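Metallkiste als Sortierbehälter: Blech, Löcher, Streifen
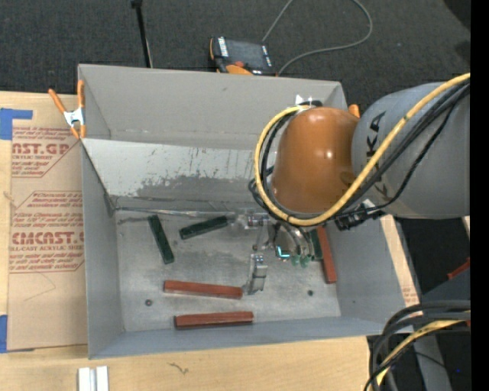
Graue Kiste auf dem Holztisch, darin grüne und rotbraune Blöcke.

Für die Blöcke habe ich lange Kunststoffwannen benutzt. Die waren leicht, gaben an den Seiten aber nach. Seit August steht eine Metallkiste auf dem Tisch, bestellt bei Nernby unter der Artikelnummer 3471. Innenlänge laut Datenblatt 600 mm, Wandhöhe 300 mm.

Die Wände sind glatt und hoch genug, dass auch ein aufgestellter Block nicht über den Rand kippt. Der Boden ist verschrammt, was für den Zweck egal ist. Die beiden runden Löcher im Boden lasse ich offen. Kleinteile gehören ohnehin nicht in diese Kiste, dafür gibt es die Einsätze von Haltik.

An der Rückseite liegt ein helleres Blech schräg im Innenraum. Der Winkel ist nicht berechnet, ich habe ihn nach Augenmaß eingestellt. Die Oberfläche hat kurze Kratzer und kleine Stellen, die nach Rost aussehen. Im unteren Teil ist ein dunklerer Fleck, den ich mit Spiritus nicht wegbekommen habe. Unter dem Blech verläuft an der hinteren Bodenkante ein Streifen durchsichtiges, knittriges Material. Der wirft Falten und soll bei Gelegenheit straffer verlegt werden.

Zu den Farben: Dunkelgrün und Rotbraun lassen sich auf dem grauen Boden bei Tageslicht gut trennen. Abends unter der alten Leuchte war Rotbraun im Schatten der Wand deutlich schlechter zu erkennen. Die neue Leuchte hängt 300 mm höher.

Offen ist noch eine Unterlage für die Tischplatte. Filz hatte ich probiert, er verrutscht. Als Nächstes kommt eine dünne Gummimatte darunter.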